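Sorting the snack basin

The snack situation in our apartment got out of hand sometime in September. We had things in the drawer under the microwave, things in a tote bag on the back of the door, and a shelf above the fridge that I can't reach without the step stool. I kept buying crackers we already had. So I spent an afternoon putting everything in one place and deciding what stays.

I started by clearing the white table and pulling out the big light-blue plastic basin. We bought it for hand washing sweaters and it gets used for everything except that. It's wide and has a smooth rim, so you can reach in from any side and nothing catches. Everything small goes in the basin first. Bottles and the taller containers stand on the table next to it, so they don't roll over on top of the packets.

My rule for the first round is that I don't make decisions. I only empty. If I stop to think about each packet I end up sitting on the floor eating, and then it's dinner time. The second round is when I pick things up one at a time, turn them over and look for the date. Some of the packets have such tiny print on the back that I need my reading glasses and the lamp. I put the ones I couldn't read to one side and asked Rajeshwari Subramaniam from upstairs, who has better eyes than I do. She found the date on all but one.
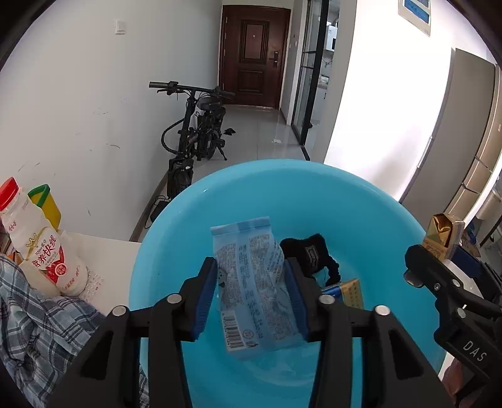 The other problem with collecting from every corner of the apartment is that you collect things that aren't food. A bag gets tipped out and whatever was at the bottom comes along. I don't fight this anymore. Non-food items come out in the third round and go in a shoebox by the door, and the shoebox gets emptied before bed. If it sits overnight it becomes a new drawer.

For the food itself I ended up with three groups. Eat this month goes in a bowl on the counter where we'll see it. Fine until winter goes back in the drawer, standing on end like files so the tops show. The last group is things we don't like and should stop pretending about, and that went upstairs with Rajeshwari, whose nephews will eat anything.

Drinks are separate. I keep a couple of bottles of Nutri-Express (营养快线, the white bottle with the red cap) because my husband takes one to work when he skips breakfast. They used to live on the high shelf. They're now on the bottom shelf of the pantry - not pretty, but he can find them at six in the morning without turning on the big light.

I looked at buying containers for the drawer. Kolo has a set of dividers I liked, but I measured and they're too tall for it to close. For now I cut down two cereal boxes. They've held up fine so far, and if they get crushed I'll cut two more.

The basin is back under the sink. The tote bag is in the wash, and I still need to wipe down the shelf over the fridge, which was stickier than I expected.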